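How do I quit study streams without quitting studying?

I'm a second-year at Sullitden and I can't open a textbook anymore unless a stranger is studying at me. It started with one Kudmont livestream before a stats midterm. Now I pay for 3 channels, own a lamp I saw on one of them, and spent last night comparing timers. Exams start in January. Has anyone gotten off these things? 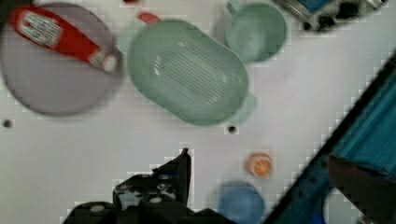
2 min read · Asked 6 Dec 2025

Answer 1
Cut down the way you would with coffee. I kept the stream on with the sound off, then moved it to a phone across the room, then let the battery die. Took me most of a semester at Sorum. I still hear lo-fi piano when I see a highlighter, but I passed organic chem.

Check what you get done, too. I used to sit through a 90 minute session and come away with one very pretty heading.

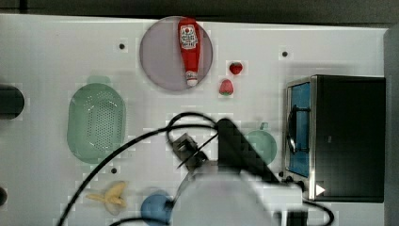
The other thing is the comments – stay out of them. I once wrote 300 words there on how focused I was feeling, on a night when my essay had a title and my name.

Answer 2
library

Answer 3
Disagree with the first answer, tapering just gives you more to plan. I canceled everything the same day and went to the Reuter building, where the wifi is so bad you end up reading out of spite. Bring a sweater. Keep the lamp, it's a lamp.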